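Home | News | Events | Members | Workshops | Contact

Open day at the Drosto workshop: two-armed cloth folding

Members who signed up for the autumn visit spent the afternoon at Drosto, where the handling group had its two-armed machine set up for cloth work.
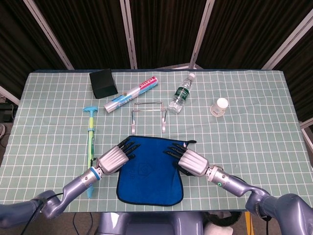

The group has been working on cloth for six months. Rigid parts were dealt with first, under an earlier project called Poltimeo, and the same arms and hands have been carried over. Chia-hao Yeh, who leads the handling work, gave a short talk before the demonstration and then ran the machine himself.

His main point was that a cloth has no fixed shape for the software to look up. A box can be matched against a stored model and picked up at known points. With a cloth, the controller has to find an edge or a corner each time, decide whether it has one layer or two between the fingers, and check again after every movement. The Drosto method breaks a fold into four stages: find the corners, pinch, lift and carry, release and press. Each stage has its own check. If a check fails, the arms go back one stage and do not restart the whole fold.

The pinch is the slowest stage. The fingers have to slide along the table far enough to raise a lip of material, and if they press too hard the cloth drags and the corner is lost. Yeh showed the finger force on a second screen during each attempt. The trace rises as the fingertips meet the table, levels off, and drops slightly when the material comes up. That drop is what the software waits for. On thin cloth it is small and can be lost in the noise from the finger drives.

A good deal of the questioning was about clutter. The folding is done with other objects left out on the table, and the arms have to be planned around them. A member asked whether a cleared surface would give better figures. Yeh said it would, and that the group records both. He added that an elbow or forearm passing over an object is a harder planning case than a hand reaching past one, as the clearance changes along the whole length of the arm.

The figures given in the talk were as follows. The current test series stands at 503 folds. Of these, 137 needed at least one return to an earlier stage, most of them at the pinch. A single fold takes about 60 seconds from first contact to release. No figures were given for power use, and the group does not yet log wear on the fingertips, although it intends to.

Control is split between two computers. One handles vision and planning, the other runs the joints and the hands. The link between them uses a message layer named Sollar, written in house, which stamps each command with a time and discards any that arrive late. Several visitors asked whether this would be released. There is no plan for it at present.

Visitors were asked to stay behind the floor line while the arms were powered, and the stop button was tried once before the start. Two members asked about running the machine with a person handing it cloths. That work has not begun. The speed limits would have to be reviewed first, and the present hands have no means of telling a finger from a fold of material.

The next visit is to Atallah in November, to look at conveyor sorting. Places are limited by the size of the viewing gallery. Names should be sent to the visits secretary in the usual way, with a note of any access needs. Stout shoes are required and hi-vis vests will be lent on arrival.

Yeh's slides are in the members' area under Visits. The force traces are at the end of the set, and the axis on the second trace should read newtons, not grams.

Last updated: 14 Oct 2026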